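3.2. La table comme surface de rangement

Je reviens maintenant sur ce que j'appelais plus haut, un peu vite, le « plan nu ». Quand j'ai commencé à m'intéresser aux petits objets qu'on pose, qu'on déplace et qu'on finit par regrouper dans un contenant, je regardais surtout les contenants. C'est Réka Kozma qui m'a fait remarquer, en relisant mes premières notes de Kirnmont, que je ne disais presque rien de la table. Elle avait raison, et j'en étais assez vexée ! Une table, dans nos relevés, c'était une ligne : « bois clair ». Point. Or une table en bois clair, ça se lit. Le veinage change d'un coin à l'autre, il s'enroule ici en grandes boucles, il file là en stries presque parallèles, et il reste toujours quelques grains de poussière pour vous rappeler que vous n'avez pas essuyé aussi bien que vous le pensiez.

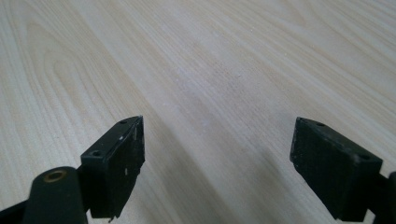
Ildikó Szűcs et moi avons longtemps discuté de l'intérêt de ces détails. Elle soutient que les gens posent leurs affaires sans jamais regarder le dessin du bois, et que seuls comptent la distance au bord et le bras qui travaille. Moi, j'ai un doute. Dans nos entretiens d'Irgate, six personnes ont parlé d'elles-mêmes du « bon coin » de leur table, et deux d'entre elles le désignaient par le motif : « là où ça tourne », « près du nœud ». Ce n'est pas grand-chose, j'en conviens, mais je trouve dommage de le jeter. J'ai donc ajouté à notre grille une colonne pour les repères de surface : veinage, traces de stylo, morceaux d'adhésif, trous passe-câbles, enfin tout ce qui permet à quelqu'un de dire « un peu plus à gauche que ça ».

Cette colonne nous a compliqué la vie. Sur les 327 fiches du corpus, il a fallu en reprendre une bonne partie à la main, et Imre Szilágyi, qui codait en parallèle, n'était pas toujours d'accord avec moi sur ce qu'est un repère. Un gribouillis à peine lisible, par exemple, on le garde ou pas ? Nous avons tranché pour le garder – quitte à le marquer comme « faible » – et je m'en félicite, car les marques faibles se sont révélées nombreuses dès qu'on les cherchait.

Vient ensuite le petit plateau à rebords, mon objet préféré de toute l'étude (tout le monde m'a assez taquinée là-dessus). Ses rebords font une chose très simple : ils découpent dans la table un endroit où l'on range. Avant, il y a de la surface ; après, il y a un dedans et un dehors. Gál appelle cela un « seuil de dépôt », terme que je reprends volontiers même si je le trouve un peu solennel pour un objet aussi modeste. Ce qui m'intéresse, c'est la manière dont on occupe ce dedans. Avec deux objets seulement, on pourrait s'attendre à les voir côte à côte, au milieu. Dans nos relevés, on les trouve souvent écartés, chacun de son côté, avec un fond vide entre les deux. Kinga Szekeres y voit une simple commodité de la main, qui a besoin de place pour entrer et sortir. Je la suis, mais j'ajouterais la forme des choses : un objet rond, on s'en méfie, on lui laisse volontiers un rebord pas trop loin. 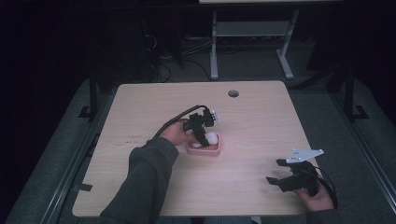
Figure 4. Plateau rose à rebords sur la table en bois clair, avec un objet rond blanc vers la droite et un objet blanc plus petit près du bord gauche.

La texture du fond mérite aussi un mot. Un fond quadrillé n'a pas le même usage qu'un fond lisse, et Ognjen Trajkovski, qui a repris tout le codage des contenants à Turutbridge, propose de séparer les deux dans la typologie. Je ne l'ai pas encore fait ici, faute d'avoir assez de fonds lisses pour comparer ; les catégories présentées dans la section suivante portent donc uniquement sur la hauteur des rebords et sur la place du contenant par rapport au bord de la table.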